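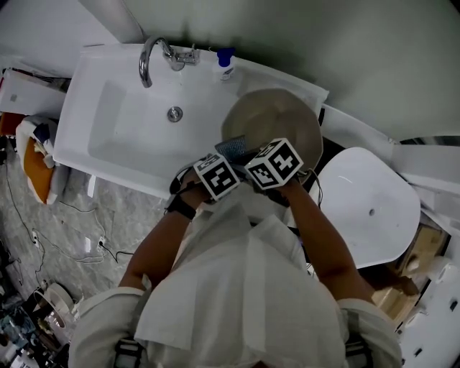
Fotholm, July

Figure 2. Sink with gooseneck faucet and lever handle.

3.2 Household water use and hardness

Tap water in Fotholm comes from two sources. The northern streets are fed by the lake works and the southern streets by a group of 7 wells drilled into limestone. Residents in the south have long complained of scale in kettles and on faucets. Muli and Neagu measured hardness at the wellheads but did not follow the water into the home.

We recruited 100 households, split evenly between the two supplies. Each household filled a sample bottle at the kitchen tap before breakfast, after letting the cold water run for 10 seconds. Samples were kept cool and titrated the same day by Brekke. Homes with a softener were left out.

Respondents also reported how often they descaled their kettle and whether they bought bottled water. Answers were coded by Nieminen and checked by Rusu. Where the two disagreed, the household was called again. Three homes could not be reached and are treated as missing in Section 4.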